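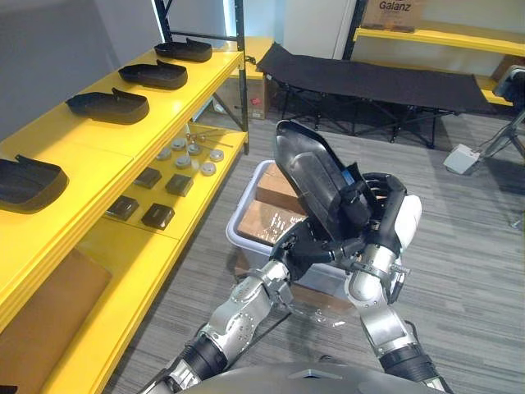 Black plastic shells on the top shelf of the yellow unit, with the storage bin on the floor alongside.

Storing Molded Shells and Other Awkward Shapes

Boxes stack and tubs nest. Shoe-shaped plastic shells do neither very well. They rock when you set them down wrong, they scuff each other in a pile, and a glossy black one shows every mark. The same goes for helmet liners, lamp housings, boot forms and most other hollow parts that end up in a workshop. These tips come from keeping a small parts room in Morkville in order, and they work just as well in a garage.

Put them in a row

Give each shell its own spot on the shelf, all facing the same way. Pick a direction and stay with it. Ours go with the openings up and the heel tabs to the right, so you can reach in by the heel without looking twice. A row also makes gaps easy to see. Leave a finger's width between pieces so you can lift one without dragging it across the next.

Do not stack shells inside each other unless they were made for it. They can wedge, and pulling them apart is how rims get cracked. If you are short of room and have to nest them, put a sheet of tissue or a cut-up grocery bag between each pair.

Openings up or openings down?

Up is better if you use the pieces often, and down is better if they will sit for a season. An open shell collects dust, screws and pencil stubs. For long storage, turn them over on a strip of felt or old towel. Check first that the rim sits flat. A curved rim will rock, and those pieces are better left right side up with a cloth laid over the whole row.

Use the top shelf for light things only

Hollow plastic is a good choice for a top shelf. Paint cans and boxes of hardware are not. Keep the heavy goods on the bottom shelf and the unit will stand steadier. Fix tall metal shelving to the wall if you can. Wipe painted shelves with a damp cloth and a drop of dish soap, then dry them before anything goes back. Grit left on the metal will scratch a shiny part every time it slides.

Keep a bin on the floor beside the shelf

A translucent bin is worth having over a solid one. You can tell at a glance whether there is anything in it. Use it for the small cardboard boxes that belong with the parts. Stand them so the labels face up or toward you. If a box only fits at an angle that is fine for a day or two, but after that find a bigger bin or flatten the box.

Shahram Babaei, who looks after the stock at Flastier, keeps his bin 2 inches out from the shelf legs so it can be pulled forward without scraping. He also keeps the lid off during working hours and puts it on at night – dust settles when the room is quiet.

Handling and cleaning

– Pick a shell up with both hands, one low and one high. Do not lift by the heel tab alone.
– Take off rings and watches before handling anything glossy.
– Wash with lukewarm water and dish soap. Let it drain for 30 minutes, then finish with a soft cloth.
– Skip scouring pads, acetone and any powder cleaner.
– For light scuffs, try a little plastic polish on the underside first.

Labels

Stick labels on the shelf edge, never on the part. Tape leaves a gum that is hard to get off smooth plastic. If you already have that problem, rub it with a few drops of cooking oil, wait 5 minutes, and wash it off with soap.

Heat

Keep plastic away from heaters and sunny windows. Thin shells can warp in a closed garage in August, and a warped one will not go back into shape on its own. If you have to store them there, use a lower shelf on the shady side and check them now and then.

Contact: Gosance Workshop Tips, 2,274 Van der Linden Road, Morkville | Copyright Gosance | Back to top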